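The Tea Tray, Before Anyone Gets At It

A small gallery from the beverage table
Posted Jul 26, 2024 by Branwen Gwilliam

Every building has one surface that tells you what the people in it are really like. In ours it is the tea tray. By three in the afternoon it looks like a raccoon has been through it with a to-do list: tea bags in the coffee, coffee in the sugar, and one torn packet leaking quietly into everything else.

Setting the tray used to mean tipping a bag of each thing into a bowl and walking away. Then Solange Tessier came to us from a hotel breakfast room, took one look at the bowl, and asked who had done that. I had done that. We have had columns ever since.

The rules of the column, as handed down by Solange and taped inside the cupboard door:

Tea goes on the left.
Coffee sticks go next to the tea, lying flat, one above the other.
Sugar goes on the right and overlaps, like roof shingles.
All the printing faces the same way.
If you are in a hurry, come back when you are not.

Gaspard Royer added a sixth rule in ballpoint about not breathing on the sugar. It has been crossed out twice, in two different inks.

Sugar is the slow part. Tea bags are puffy and forgiving and will sit wherever you drop them. Sugar packets are slippery little squares with opinions, and a stack of them wants to become a puddle. You take a good thick handful, hold it upright like a deck of cards, and deal them off one by one.

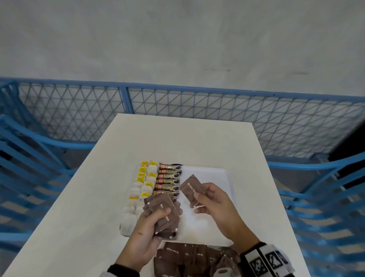

Dealing the sugar. One packet at a time, from the corner, and no talking to the dealer.

Why not just leave the sugar in a bowl and let people help themselves?

Because people don't take sugar from a bowl, they excavate it. With a shingled column you lift the top one and the rest stay put, and whoever refills the tray can tell at a glance what's running low.

I was a skeptic for a long time. My position was that a person who wants tea will find tea. Armelle Marty, who sits closest to the kettle and hears all the complaints, pointed out that a person who wants tea will find tea after picking up everything that isn't tea and putting it back somewhere worse. She had watched me do it that morning.

So I took my turn. The first tray took me 15 minutes, and Solange straightened it in front of me without a word, which I still think about. The trick with the coffee sticks is to start at the top and work toward yourself, letting each one rest a little on the one before. Start from the bottom and you spend your time tucking things under other things, like making a bed with somebody still in it.

The yellow tags on the tea are a separate argument. Marcelle Sabatier believes every tag should lie on the same side of its bag. Gaspard believes tags should go where they fall, and that life is short. I have seen Marcelle wait for him to leave and fix all of them. He knows. I think he does it on purpose now.

Supplies come in the big carton from Sowa, 200 packets of sugar to a sleeve, and the sleeve is gone sooner than you would like. I once worked out that we had put out 3,936 packets since September, a figure I brought up at lunch to no reaction whatsoever. Armelle asked me to pass the milk.

With the tea in and the coffee in, you get to the stage I have come to enjoy, although I would rather you didn't repeat that to Solange. 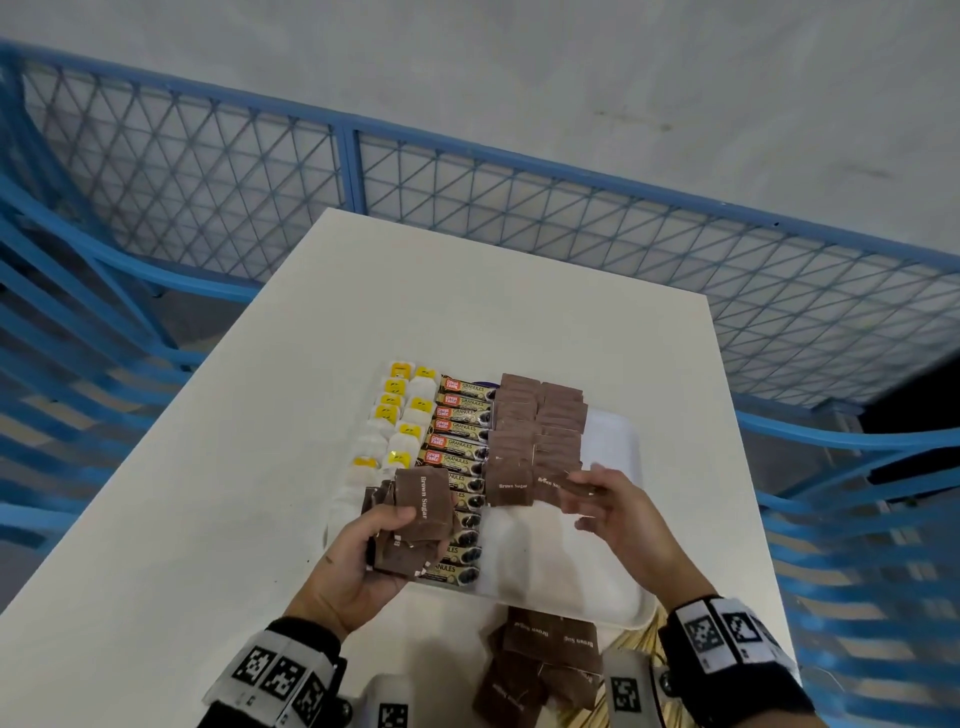
From there it's mostly a matter of keeping the second sugar column as straight as the first. The second one drifts. You get comfortable, you start thinking about dinner, and when you look down the whole row is heading for the corner of the tray. Slide it back with the side of your finger, all together. Picking it up and starting over is for beginners and for Gaspard.

A finished tray holds its shape for a while if it's carried level. After that it belongs to the public. Somebody will take a tea bag out of the middle, for reasons of their own, and somebody else will put back a coffee stick upside down. Marcelle has asked whether we could put up a sign. Solange says a sign would only give them ideas.

Next refill is mine again. There are 8 sleeves left in the cupboard, behind the paper cups, and the good scissors are on the hook where they are supposed to be. Please leave them there.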